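Well, what a Tuesday night that was! If you weren't at the Wimham ground for the rearranged cup tie against Brunton, you missed a cracker (and a soaking). The gate was 2,291, our best of the season, up from 1,493 for the league game, and I think half of them were in front of me in the pie line.

I'm told the second goal was a beauty. I had my back to it, paying for tea.

A few bits of club news while I have you. The bus to Kedetti leaves at 9:30 sharp and there are 32 seats left, so get your name down at the clubhouse bar. Scarves are back in stock, old design, same price. And whoever left a left-hand goalkeeping glove in the Plarkus Lounge, it's behind the bar.

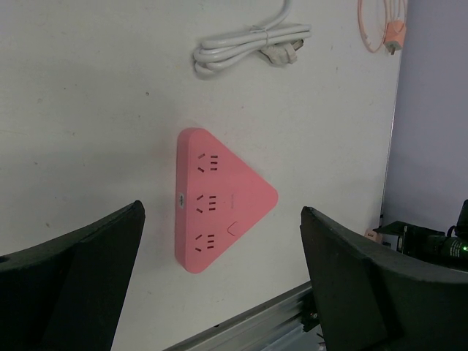
Pink power strip on a white wall panel.

See you at the next one, and bring a hat!

Recent items
Junior sign-up opens in December
Kedetti away: parking and tickets
Pitch report

Contact the club | © Wimham Supporters' Newsletter | Back to top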